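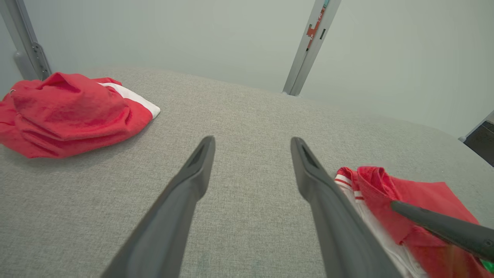 Two red garments on the Rukero's gray surface. One of them is my problem.

Aug 22, 2023

I have had the Rukero two-arm kit on trial for 30 days, and my wife would like her sewing room back. The pitch from Gidell, who sell it, is that you show the arms a chore, they practice, and then they do the chore. My chore is laundry. I picked red things so I could find them in the recordings.

Setup took 3 evenings. The manual covers the left arm in lovely detail and then says "repeat for right," as if the right arm had read it too. Luana Sales at their support desk talked me through the calibration and only sighed once.
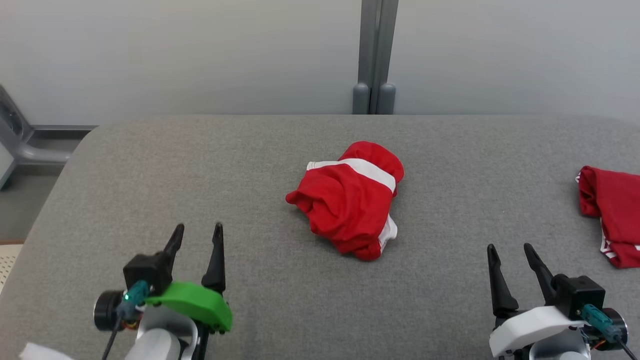

Flat items are where the kit earns its keep. Give it something already half folded and the fingers will pinch a corner and go about their business, slowly, like a man signing a mortgage. A heap is another matter. It hovers. It reconsiders. Lahcen Alaoui, who bought his in April, swears his got better after 1000 demonstrations. I have done far fewer and I already hate shirts.

The grippers are good, though, and I didn't expect that. The fingertips are slim enough to get under a hem. The cables I would route differently, and the software logs me out whenever I go for coffee.

I have until the end of the week to send it back. The box is still in the hall.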